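Home | Notebook | Finishes | Suppliers | Search

June, Siltus bench notes
Waterborne topcoat on ash, second round

Started 9:40. Six ash panels left from the shelf job, all sanded to 180 and wiped down. Three get the Jadia waterborne satin straight on bare wood, three get a coat of dewaxed shellac first. The first round was spoiled by raised grain, and I had not written down how much water went into the thinned coat, so this time everything is weighed.

Mix for coat one: 200 g finish, 10 g water. Stirred slowly, strained through the fine cone. Foam brush on panels 1 to 3, bristle on 4 to 6. The bristle brush left ridges on panel 5 near the knot - pulled it out once with a nearly empty brush and left it alone.

Grain came up on the bare panels within the hour, as before. The shellacked ones stayed much flatter. Scuffed all six with 320, very light, no pressure on the edges. Panel 2 went through at one corner anyway.

Color: the bare panels look a bit gray under the shop tubes and fine by the window. Shellac warms them up. Customer at Gkikas wants pale, so the warmer look may count against it. 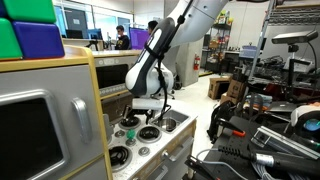
Vangelis Kokkinos thinks the shellac step is wasted labor. He would rather wet the bare wood with a sponge, let it dry overnight, knock it back with 220 and then go on with the finish unthinned. He has done it that way on oak and says ash is no worse. I have no panels left to check this but will cut two from the Jovlow offcuts.

Coat two at 2:15, unthinned. Weighed the can before and after: 109 g used over all six, wet brushes included. Coat three tomorrow if the fingernail test passes on panel 1, which is the thickest.

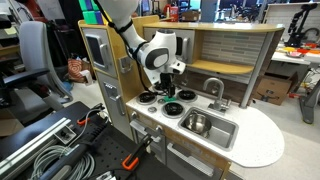 Toy kitchen, light wood with gray and white panels.

Still to do:
- water ring test, glass left overnight on 1 and 4
- order more 320, down to 3 sheets
- label the backs in pencil, the marker bled through last time
- ask Gkikas if they will accept a slightly warmer sample

Recent entries
Hide glue, open time in a cold shop
Drawer bottoms for Gkikas
Resetting the bandsaw guides
Waterborne topcoat on ash, first round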